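Storing seeds and other small fiddly bits

If your seed packets live in a biscuit tin like mine did, you'll know the feeling in June when you want one more row of lettuce and have to tip the lot out on the kitchen floor. I've been through every system going (envelopes, an old photo album, a Hastik drawer unit that jammed whenever it was damp) and these are the bits I've stuck with.

Dry everything first. Spread saved seed on a plate, well away from the cooker, and leave it for 14 days. I used to give it a weekend and lost a whole batch of beans to mould, and they were good beans too!

Label before you fill. I use a soft pencil on masking tape, as felt tip fades on the windowsill and biro skids about. Name and year is plenty. My neighbour Ynyr Edwards numbers his instead and keeps a notebook, which is lovely until you lose the notebook.

Save the little sachets out of shoe boxes and drop one in with the seed. If you haven't got any, a spoonful of dry rice in a twist of kitchen paper does nearly as well.

For the small stuff I've gone over to tubes with lids, stood up in racks. Lab suppliers sell them off cheap and you can see what's in each one without opening it. Mine came from Griffiths, some 2 pounds a rack in the clearance bin, and I went back for more the same afternoon.

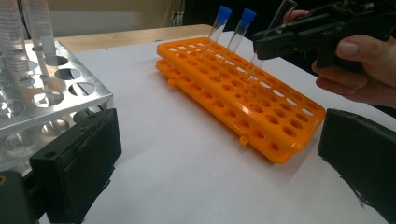 Tubes are no good for peas, beans or nasturtiums, though. Those go in jam jars at the back of the larder, lids on tight. Anything papery like parsnip I buy fresh every year, it never keeps for me whatever I do.

The same set-up works for beads, panel pins, fuses and those tiny screws that come out of glasses. Put a sheet of paper down before you start sorting, then you can fold it and pour the strays back in.

Next job is the string drawer.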